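March 27, 2023

Spent the morning on the reseller numbers for the Odstead office. Grandar's notebook shipments are down again against January, but the desktop line is holding, mostly on school orders. Brynhildur Kragh read the channel report differently than I did: she thinks the drop is stock being worked off, and that sell-through is flat. Checked her sheet against mine. She counts units leaving the warehouse and I count units invoiced, so the gap is partly timing. Agreed to use invoiced units from now on and to mark the old rows.

Fenthorpe quoted for 2,000 units with the smaller SSD. Lead time is up to 70 days, longer than I wanted. Sille Østergaard asked for a split delivery. No answer by the time I left. The quote lists the old docking station part number – must write to them before the order form goes in, or the wrong firmware ships with it.

Call with Gunnlaugsson after lunch. They want to move from a three-year to a four-year refresh cycle. The battery warranty doesn't cover the fourth year, and I said so. Kirsten Eskildsen will price an extension, with and without on-site service. I expect the on-site figure to kill it.

Installed the BIOS update on my own machine. Fan curve is lower at idle, no change under load. Sleep still fails with the second monitor attached. Logged it under the existing ticket.

To do: rows for January, docking part number, reply to Frida Juhl on the tax code.

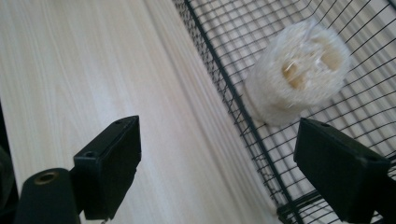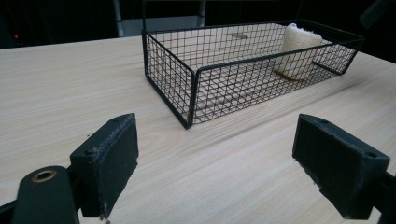

Black wire and pale wood, both pictures.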